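Household Robotics Program: Progress Report for August

The Horura working group has completed its second round of trials on everyday chores. The purpose of the round was to establish whether a single-arm machine can carry out ordinary household and shop-floor tasks without a person stepping in.

The arm attempted 582 tasks over the course of the round. They were drawn from a list of 36 chores agreed upon with our partners at Nekik and Grube, and included clearing a table, sorting mail, folding hand towels and filling small parts bins. Each chore was given a limit of 20 minutes.

Results were uneven. Bins and rigid containers were handled reliably, and Grube has asked that this portion of the work be extended to its packing benches. Thin, flat items remain the chief difficulty. Paper and card lying flush against a surface offer little for a finger to get under, and the arm frequently pressed down on an item it was meant to lift. Towels were folded to an acceptable standard only when they had been laid out by hand beforehand.

Ute Vogler, who directs the trials, advises members against planning for unattended use in the home at this stage. In her assessment, supervised use on a shop floor is a reasonable goal for the next round.

Gerd Lammers will present the full findings at the Rikance meeting. Seating is limited to 30, and members wishing to attend should notify the program office in advance.
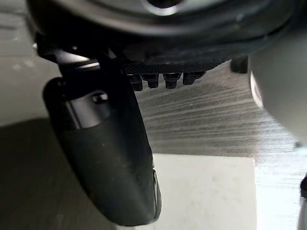
Gripper finger over a pale, flat panel on a wood-grained surface.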